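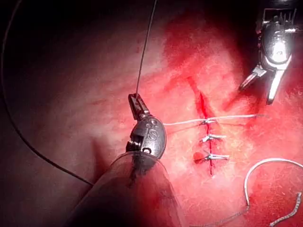
Suture Practice at the Workbench: Tips for Setting Up, Stitching and Cleaning Up

These tips are for students and anyone else who keeps a corner of a bench for stitching practice on tissue. They cover the setup, the cut, the thread, the light and the cleanup. Practice pieces are for practice only. Nothing on this page is about treating a wound on a person or a pet.

Setting up the bench

Pick a surface you can wipe down completely. Bare wood soaks things up, so put something between it and the tissue. A rimmed metal tray works well. I have a Plerwood bench with a sealed top and still use a tray every time.

Put a damp towel or a piece of nonslip shelf liner under the tray. If the tray slides when you pull on the thread, you will start holding back on every stitch, and your knots will come out loose.

Set out everything before you unwrap the tissue:

Instruments, on a folded cloth to one side
Thread and needles, opened and ready
A puncture-proof jar with a lid for used needles
Paper towels
A small spray bottle of clean water
A trash bag with the top folded open

Keep food, drinks and your phone on a different table. Do not set up on a kitchen counter if you have another choice.

Getting the tissue ready

Thaw frozen tissue overnight in a sealed tub in the bottom of a refrigerator that is not used for food. Half-frozen tissue pushes back against the needle and then suddenly gives way. Let it thaw all the way through.

Blot the top with a paper towel before the first cut. You want it moist but without standing liquid. If it starts to dry at the corners, give it 2 light sprays and wait a minute. Too much water makes the surface slippery and the thread hard to find.

Pin or clamp the piece at the corners so that it lies flat without being stretched. A stretched piece makes the cut gape and every stitch looks too tight once you let go.

Light and glare

Moist tissue is shiny, and a lamp pointed straight down at it gives you a patch of white sparkles right where you want to work. Move the lamp to one side and lower it a little. Then check where the shadow of your instrument falls. If it lies across the cut, move the lamp to the other side.

A second, weaker lamp opposite the first helps more than a stronger bulb. The old Noh clamp lamp on my bench has a frosted shade, and I leave it on the lowest setting as a fill light. If your lamp has no shade, tape a sheet of baking parchment well away from a cool LED bulb. Don't do that with a bulb that gets hot.
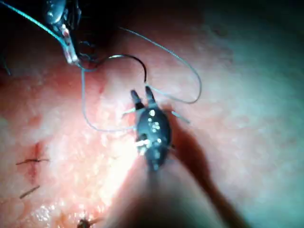
Strong light on a moist surface: bright glints in the middle, a dark band at the top right, and a long shadow beside the instrument.

If you look through a magnifier or at a screen, set the light after you set the magnification. Glare that you can ignore with the naked eye becomes a real nuisance close up.

Making the cut

Use a new blade. Make one straight cut with even pressure. Going back over it leaves ragged edges that never meet properly. For a first session keep the cut short and shallow. You can always make another one beside it, provided you leave enough tissue between them for both rows of stitches.

Turn the tray so that the cut lies in the direction that suits you. Some people like it running side to side, others prefer it up and down. Try both. It is worth learning the awkward direction as well once the easy one feels comfortable.

Placing the first stitch

Start at one end and work to the other until you have the hang of it. Later you can try starting in the middle and halving the gaps.

Let the needle go in straight, at a right angle to the surface, and follow its curve as you bring it through. If you push it forward in a straight line it will bend or tear the edge. Do not grab the needle by its point. That dulls it, and you will feel the difference on the next pass.

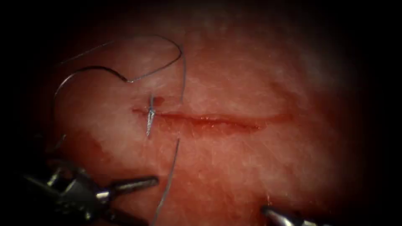
Needle in the wound edge at the left end of the cut. Both lips still lie apart.

Take the same depth and the same distance from the edge on each side. If one side ends up higher than the other, the bites were uneven. Take the stitch out and do it again while you can still see what went wrong. A small spot of blood beside the needle hole on fresh tissue is nothing to worry about. Dab it once and carry on.

Handling the thread

Most trouble at the practice bench comes from thread that is too long. Cut a shorter length and change it more often. A long tail drags through the tissue, picks up fibers and loops around the instrument tips.

Choose a color you can see. White thread shows up well on deep red tissue and gets lost on pale fat. Blue or teal stands out on nearly anything pink. Dark thread is fine under good light but hard to tell from the cut itself when the light is poor. I buy the Naretti practice packs in mixed colors and pick one to suit the piece.

Before you tie anything, look at the needle as well as the thread. A loose needle lying on the tissue should be in plain sight the whole time. 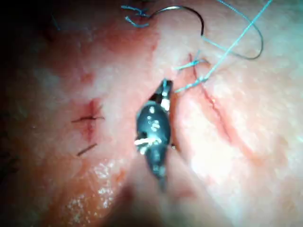 When you pull the thread through, pull it in line with the stitch and stop while there is still a short tail on the far side. If you lose the tail, don't try to fish it back. Start that stitch over. Hold the thread near the end you plan to trim off. Pinching it hard in the jaws roughs it up, and a roughened section can snap when the knot is snugged down.

Frayed ends should be trimmed clean before the next pass. They catch on everything.

Knots and spacing

For separate stitches, tie and trim each one before going on to the next. Snug each knot until the edges just touch. If the tissue puckers up in a ridge, the knot is too tight.

Lay the knots to the same side of the cut so that they don't sit right on the join. Leave short tails, all trimmed to a similar length. Beginners tend to leave them all over the place, which makes a row look worse than it is.

When I began, I filled one piece with 19 stitches and threw it out without looking at it. A better habit is to do 4, stop, and check them from the side with the lamp low. You will spot the uneven ones right away. A session of 75 minutes is plenty, including cleanup. After that the hands get tired and the tissue begins to dry.

Cleaning up

Count the needles first, before you move the tray. Every one goes in the jar. When the jar is three-quarters full, tape the lid shut and take it to a sharps drop-off. It does not go in the recycling.

Wrap the tissue in paper towels, double-bag it and put it in the outdoor trash the same day.

Rinse the instruments in cold water with the jaws open. Hot water sets the residue in the grooves. Then scrub the joints with a soft toothbrush and dish soap, rinse again, and dry them with a cloth and then in open air. Do not put them away closed.

Wash the tray and wipe the bench with a disinfectant. I use the Rimedell spray in a plain white bottle and leave it on for as long as the label says before wiping. Launder the towels separately on hot.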